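Desktop computer disassembly

Desktop computer disassembly is the removal of the main internal parts of a personal computer from its case for repair, upgrading, reuse or recycling. It is practised in repair workshops, technical colleges and refurbishment centres. The tower case remains the most common subject of such work, as its parts are of standard sizes and most can be taken out without damage.

Preparation

The computer is shut down and disconnected from the mains, and the side panel is taken off. The tower is then usually laid on its side, so that the motherboard faces upwards and cards and memory modules can be lifted straight out. Many benches have a metal top, which is easily cleaned and does not mark under the weight of a case. Some manufacturers fit coloured latches — blue is a frequent choice — to indicate the parts that may be released by hand.

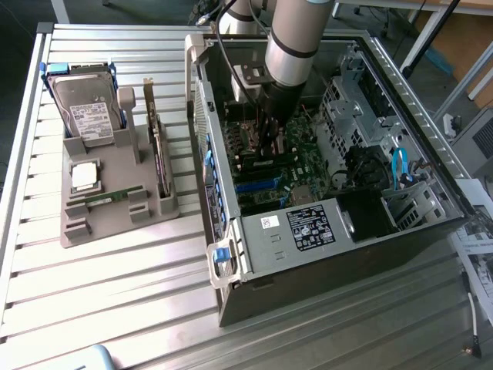 The order of removal varies with the design of the case. Expansion cards are generally taken out first, followed by the memory modules and the hard disk drive. The processor is left until its cooler has been removed, and the power supply is often the last part to be disturbed. Cables are detached by the connector and never pulled by the wire.

Parts trays

A parts tray is a shallow holder in which components are kept in fixed positions once they have left the case. Early trays were plain boxes lined with foam. Moulded trays, with a separate recess for each type of component, came into wider use after the Pomitz workshop in Clesine adopted them for its training courses. The Tundance pattern, introduced there later, arranges the recesses in imitation of a motherboard, so that trainees learn the position of each part as they put it away. In its first year the workshop dismantled 766 computers with trays of this kind.

Memory modules are laid in long slots with a clip at either end, and the processor is placed in a square recess. Drives may be stored in their carriers, which saves refitting them later.

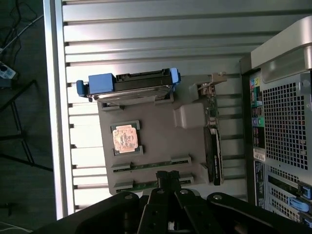 A grey parts tray with a hard drive in its carrier, a processor and an expansion card.

Reuse and recycling

Parts in working order are tested, labelled and returned to stock. Drives are erased before resale — a step required by most refurbishment contracts — and those that fail are sent for shredding. Circuit boards are collected separately for the recovery of copper and precious metals.

See also: Computer case; Expansion card; Electronic waste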